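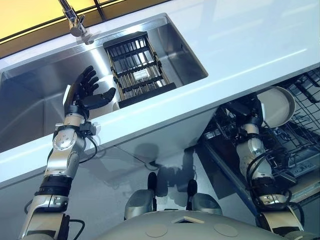 Left hand over the sink, right arm at the dishwasher with a plate.

Farus Joint and Cable Service Kit: review after one winter of use

I look after one humanoid robot that does kitchen work. It has two arms with many joints, a lot of cable on the outside, and it spends its day between a sink, a dishwasher and the counter. When I took over this work I had a drawer of single tools and a very bad folder of notes. In autumn I bought the Farus kit from Sjöberg, and I have used it for all the routine service after that. I paid 528 with delivery. It was my own decision and Farus doesn't know I write this.

I will try to say what is in the case, how a service goes with it, and what I would change. English is not my first language, so please excuse me if some word for a tool is not the correct one.

What you get

The case is hard plastic with foam inside. In the top layer there is a small torque driver with a set of bits, a pin wrench for round caps, a feeler gauge, a mirror on a bendable stick and a lamp with a magnet. Under it you find the cable part: hook-and-loop ties in three lengths, spiral wrap, soft clamps with a screw, a bag of spacers and a hand tester for continuity. Then there is a flat pouch with the zeroing pins and a printed card of the arm with empty fields, where you write your own offsets.

The card is the thing I laughed at first. Now I have a stack of them. I write the joint, the offset before, the offset after, and the hour counter of the robot. The hour counter stood at 2,322 when I did the last full service, and if somebody asks me when the left wrist began to drift I can answer from the cards in one minute.

There is no grease in the kit. The leaflet says to use the one your arm maker recommends, and I think this is right, but a first-time buyer should know it before the case is open on the table.

Setting the arm with the pins

The zeroing pins are the best part. You bring the joint near the mark by hand, with the drive off and the arm supported, put the pin through, and read the value. The pins are ground well and go in without force. With my old pins from Skinus I had always a little play, and I could turn the joint a small amount in both directions and the pin was still in. For a shoulder it is maybe acceptable. For a wrist it isn't, because the error goes out to the fingertips and then to the plate.

My order is shoulder, elbow, forearm, wrist, then the same on the other side. Farus recommends to begin at the wrist. I tried it their way for one month and went back. If you correct the shoulder last, you look at the wrist again anyway.

For both arms I need around 38 minutes when nothing is wrong. The first time it was a whole afternoon, and the leaflet was guilty for half of it. The drawing for the elbow pin is printed mirrored. I wrote to Farus and received a polite answer with a corrected page, but the cases in the shop have still the old leaflet as far as I know.

Cables

On this robot the cables run outside, in loops along the forearm and around the lower part of the arm. Everybody who services such an arm has an opinion about how big the loop must be. Mine is: move the arm to the worst pose it will need in real work, and tie the cable there. Don't tie it in the home pose, it looks beautiful and then the first reach down pulls on the connector.

For our arm the worst pose is the dishwasher. The right arm goes down under the counter and into the machine while it holds a plate on edge, and the wire rack is close to everything. A loop that is too long can hang on one of the tines. A loop that is too short pulls at the elbow. I put the arm in this pose with the drive off, mark the cable with a piece of tape at each joint band, and only then open the Farus ties.

The left arm has a different problem. It reaches over the front edge of the counter into the sink, and the underside of the forearm can rub on the edge of the slab. Near the wrist sits the small sensor block with its connectors, and I want no cable between this block and the counter. The soft clamps from the kit are good for that. They hold the cable on the upper side, they don't cut into the jacket, and after some weeks I found no mark under them.

The ties themselves are ordinary. The short ones are too short for a bundle of more than a few cables, and I use almost only the middle length. I finished the bag of middle ones in December, and Sjöberg sells the refill only with all three lengths together. So now I have a nice collection of short ties.

The spiral wrap I don't like. It is stiff, it keeps the form of the roll, and it makes the bundle push back against the joint. I took it off after two days. Skinus has a woven sleeve that is much softer, and this is the one point where I would still send you to them.

The hand

Service of the hand is where the kit becomes thin. You have the torque driver, and its lowest setting is good enough for the finger screws, but the smallest bit is a little too wide at the shaft and touches the next finger. I turned mine down on a friend's lathe. I don't think a customer should need this for 528.

What I check on the hand every time: each finger opens and closes by itself with the same sound, the fingertips have no cut, the screws at the root are at their value. Then I make the robot open the fingers above the empty counter and hold for some seconds. If one finger shakes, I look first at the connector and only later at the drive. With the continuity tester from the kit this takes very little time - it has a thin probe which goes in the small connectors without opening them. I would buy the tester alone if it was sold alone.

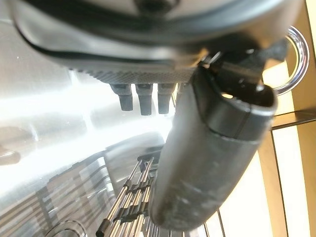

USSIDE, JANUARY

I add this part after one more month, because in the autumn I had used the kit mostly for the sink and dishwasher work, and the station with the three spouts asks for something else.

Here the gripper must hold a thick black handle at its upper end, near to the gray housing. The housing is big and round on the underside, and the gripper comes so close that it overlaps its edge. There is not much air for an error. At the dishwasher a small offset in the wrist means the plate stands a bit crooked in the rack. At this station the same offset can bring the metal fittings against the housing, and also the handle is long, so a small angle at the grip becomes a big movement at the other end. The handle on ours has scuffs and dusty marks on the lower length, and I wipe it before each check, so that I can recognize a new mark when it comes.

The Farus feeler gauge was useful for this, more than I expected. I bring the gripper to the handle at the slowest speed, stop before it closes, and measure the space between the plates and the handle on both sides. If the two sides are not equal, I correct the approach point and not the zero of the joint. I say it because I did the wrong thing the first time. I changed the wrist zero until the handle looked good, and then of course the plates were wrong.

The mirror on the stick is too small. To look under the housing, at the knurled lip and behind the handle, I need to move it many times and I lose the picture in my head. I use now a simple bathroom mirror lying on the drip tray. The lamp is good but it is very white, and on the brushed steel body of the machine it makes a strong glare. With a piece of baking paper over the lamp it is much better. Maybe Farus can put a diffuser in the case.

It is also worth to write down what the wrist camera sees at the station. The big handle is very near to the lens and covers a lot. I keep a reference picture from a good setup and compare after each service: where is the handle, where are the spouts, where is the grate. If the handle stands in another place in the picture than before, either the grip or the camera bracket has moved, and I check the bracket first as it is only a few screws. The kit has no field for this on the printed card. I write it on the back.

Durability of the kit

The torque driver I compared with the one in the workshop of a colleague, and they agreed close enough for me. The pin wrench has lost some of its black coating. The case hinge is weak, I would not carry it by the open lid. The magnet of the lamp is strong, so please keep it away from the joint sensors. The leaflet says nothing about it and it should.

The foam in the lower layer began to make crumbs. Small crumbs of foam near a kitchen are not a good idea, and I changed it for a cut piece of rubber mat.

Farus or Skinus?

I had the Skinus set for two years. It is cheaper and has the better sleeve, and the bits are thinner. But the pins have play, there is no tester, and the clamps have a hard edge. If your robot only moves boxes from one place to another, Skinus is enough and I would keep the money. For plates, handles and everything where the wrist goes near to something expensive, I would take the Farus pins.

Good: the zeroing pins, the thin-probe tester, the soft clamps, the cards.

Not so good: mirrored elbow drawing, thick small bit, stiff spiral wrap, foam, refill bag only as a mix.

Four stars of five from me. I have ordered a second set of pins for the other shelf, and the sleeve from Skinus.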